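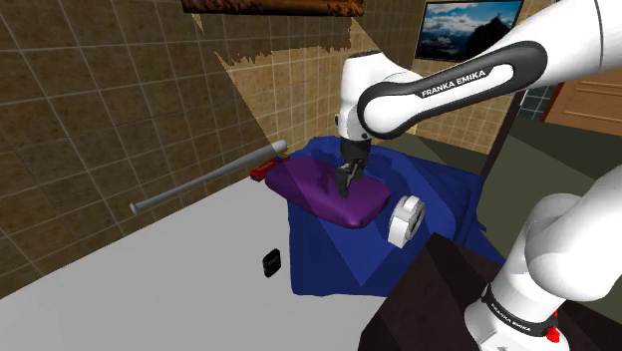

The Pillow Problem

By Denise Wainwright

My mother could make a bed in the time it took the kettle to boil, usually while telling somebody off down the hall. I thought of her often during the two days I spent at Kullance, where very bright people are trying to get a machine to tidy up after us.

Soft things are the trouble. A block of wood stays the shape it was when you reached for it. A cushion gives, wrinkles and drags the sheet along with it, and the robot has to work out all over again where everything went. So the team practices in simulation first, where a chore can be botched 100 times before lunch and there is nothing to sweep up.

"People ask me when it'll do laundry," said Nikolovski, who runs the home chores group. "I ask them when their kids will."

On the real arm, the best of 20 tries at clearing a small table took 33 minutes. It involved four items. I have seen teenagers do worse, but they were on the phone.

The shop floor is further along, mostly because it cheats. At Kemel, a parts packer one town over, every bin is bolted down and every part arrives facing the same way. Put a crumpled drop cloth in front of that machine and it stops and waits for a human, as would I.

Nikolovski hopes to have a folding demo ready next July. I went home and made the bed myself - badly, but in under 4 minutes.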